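I Tried the Store With No Checkout and I Have Notes

The Mosen on our side of town reopened in September with what the signs call "a smoother way to shop." I had been getting emails about it for weeks. The emails had a lot of adjectives. They did not say where the registers had gone.

I'll say up front that I am a bad audience for this. I worked a register for five years in my twenties, and I have sat through enough staff meetings to know that when a retailer says "the customer told us," the customer usually said something else. But I went, on a Saturday, with a list and a reasonable attitude.

You download the app first. You can't get through the gate without it. The woman ahead of me had a phone with two percent battery and was told, politely, that she could charge it at the coffee counter. The coffee counter takes payment through the app. She left, and I think she made the right call.

Once you're in, you pick things up and scan them as you go. Some items don't need scanning because they have a tag the cart can read. Some items have a tag the cart can read but also need scanning. Onions are weighed at a stand by the door you came in through, which I learned when I was standing at the far end of the store with a bag of onions.

My friend Rhonda Robichaud likes it. She does a quick run after work, the same dozen things, and she says she's out before she would have reached the front of the old line. I believe her. If you buy the same things every week and none of them is an onion, I can see the appeal.

What bothers me is the word they keep using, which is "friction." Retail people love that word. Everything between you and the sale is friction: the line, the cashier, the wallet, the moment when you look at the total and put the nice cheese back. I've started to think that last one is the friction they care about most. My total that day was 119 dollars. I had a list for a lot less than that. The app shows you a running total, in gray, in small type, under a banner for a loyalty program, and it took me half the store to find it.

I asked an employee whether the regular registers were coming back. She said there were two by the garden section, "for guests who prefer that." I walked over and found both of them closed, with a laminated card telling me to use the app. 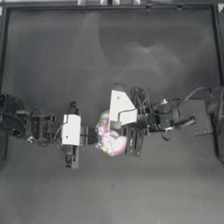

Two arms, one crumpled thing between them.

Then there's the part where you get checked. The old cashier trusted you, more or less, or at least had your stuff in her hands. Now you scan everything yourself, do all the work, and at the exit gate a light goes red and a person comes to go through your bag. Mine went red. He pulled out five items, scanned them, said I was fine, and waved me through. It was nicely done and I still felt like a shoplifter. Debora Longo, who was in my old store for longer than I was, tells me her gate has gone red on every visit. The app calls this a "quick basket care moment." I would like to meet whoever wrote that.

I did listen to a long interview with Romain Cordier, who runs something called store experience at Mosen, to see if I was being unfair. He was pleasant and he talked very fast. He said shoppers were delighted. He said the staff had been "freed up to engage." The host didn't ask how many staff there were before and how many there are now, and he didn't offer it. I went back and listened to that section again in case I'd missed it. Lots about the journey, nothing about the payroll.

To be fair, there are things I'd keep. The shelf prices are up to date and they match what you're charged, which was never true at the old Mosen. Returns took me a couple of minutes on a second visit (the wrong lightbulbs, my fault). The aisles are wider now that the registers are gone, and I saw a guy with a double stroller get around without having to back out of anything.

But I keep hearing that this is what everyone wants, and I'd like to see somebody show their work. Were people asked if they wanted fewer cashiers, or were they asked if they wanted shorter lines? Those are different questions. I'd say yes to the second one in a heartbeat. You can get shorter lines by opening another register. We used to do it every Friday with a bell.

I've gone back to Renaud for most of my groceries. It's a little farther and the parking lot is terrible. There's a line. Last week I stood in it behind a man who paid partly in coins, and I read the whole back of a soup can. Then the cashier told me the peaches were two for one and I should go grab another bag, and she held my place while I did.

I'll try Mosen again in the winter, when they say the onion stand is moving. If the garden section registers are open by then I'll update this post. If anyone has seen them open, leave a comment and tell me what time of day it was.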